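The Milk Cheque and the Kitchen Table

I was halfway down a mug of tea in Delia Núñez's kitchen when the milk tanker came up the lane, and she stopped talking in the middle of a word to listen to it. She does this every time, she told me. If the driver changes gear before the cattle grid he's in a good mood, and if he doesn't she stays indoors.

Delia milks 122 cows on the wet side of Mallberg with her business partner, Iman Ait Brahim, and I'd gone up there because of a letter. You may have had one like it yourself. Their buyer, Ionescu, wrote to its suppliers in April to say it was changing the way it pays for milk, and the letter was so cheerful that it took both of them two readings to spot that they'd be worse off.

The old contract paid on volume, with a bit on top for butterfat. The new one pays mostly on solids, which sounds fair enough (who wants to haul water round the county?), but it also brings in a charge for every collection under 1,850 litres. Delia and Iman were on daily collection. In late winter, with a good part of the herd dry, they'd be caught by that charge morning after morning.

"I thought I'd read it wrong," said Iman, who does the books and had them spread over the table, the bread bin and one of the chairs. "I rang them up and a very nice lad told me I could always get a bigger tank." 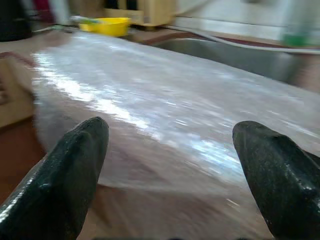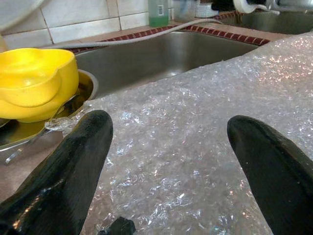
Now, a bigger tank is a lovely idea if you've got somewhere to put it. Theirs sits in a dairy built by Delia's grandfather, a man who plainly never expected anyone to want to walk round the thing. To fit a larger one they'd have to take out the end wall, and then there's the cooling, the concrete and a new supply from the road. All that to avoid a charge that might be changed again by the time the cement's gone off!

So what do you do? I asked Gerd Kuhlmann, who spent years buying milk for a cheese company and now advises farmers on contracts from a spare room in Lastwood. He was a good deal more cheerful than I'd expected. His view is that the first letter is hardly ever the last word, and that far too many people sign it at the end of a long day and put it in a drawer.

"Ask for the notice period, ask what happens if they change it again, and ask for both in writing," he told me. He also thinks small herds should talk to each other before they talk to the buyer, and he's quite cross that they don't.

Delia and Iman had got there on their own, as it happens. They'd rung Wenceslao Contreras, who farms two miles down the valley and had the same letter pinned up beside his boiler. The three of them are now asking Ionescu for collection every other day through the dry months, with the charge worked out over the month instead of the visit. Wenceslao reckons they'll get the first and have to fight for the second.

I liked him a lot, by the way. He walked me round his heifers in the rain for an hour and wouldn't hear a word about milk prices until we were back under a roof.

There's a meeting on Monday in the hall at Benance, and Iman has been practising what she'll say on the dog. Delia isn't saying anything, she's decided. She'll be sitting at the front with the letter on her knee, and she wants the man from Ionescu to see how much of it she's underlined.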